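We moved the baby things out of the spare room in August, and I've been putting off the last job since, which was deciding what to post to my sister and what to keep.

Postage was the sticking point. Corkness is 2,010 kilometres from here and the parcel counter charges by size as much as by weight, so a big light carton costs nearly the same as a small heavy one. I priced it both ways on Wednesday. Two medium cartons came out $18 cheaper than one large one, and they're easier to carry up her stairs.

Clothes I rolled and packed by size, smallest on top. Books went flat along the bottom. I wrote the contents on the lid of each carton in marker, plus a copy on paper inside in case the lid gets taped over. The soft toys were harder to sort, and I did those last.

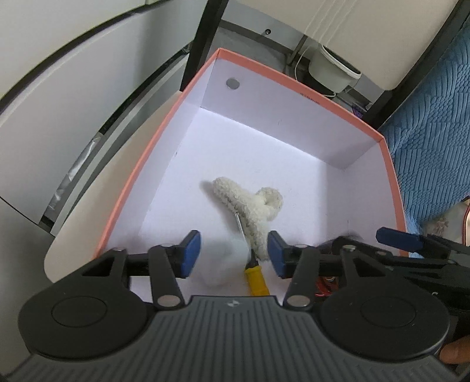 Zewditu Gudeta reckons I should have skipped the post altogether and waited for someone driving up, as she did with her cot and pram. It took seven weeks to find a lift, but it cost her a tank of petrol and a carton of mangoes. She also said to take the batteries out of anything that makes a noise, and I hadn't thought of that.

I did go back and check. Two toys had batteries in them and one had leaked a bit, so that one went in the bin.

The cartons are taped and sitting by the front door. Natnael is dropping them off after work, provided he remembers the counter shuts at five. I've kept one drawer of things for us, mostly the knitted stuff from Mum, and the room is going to be painted next. I still haven't picked a colour.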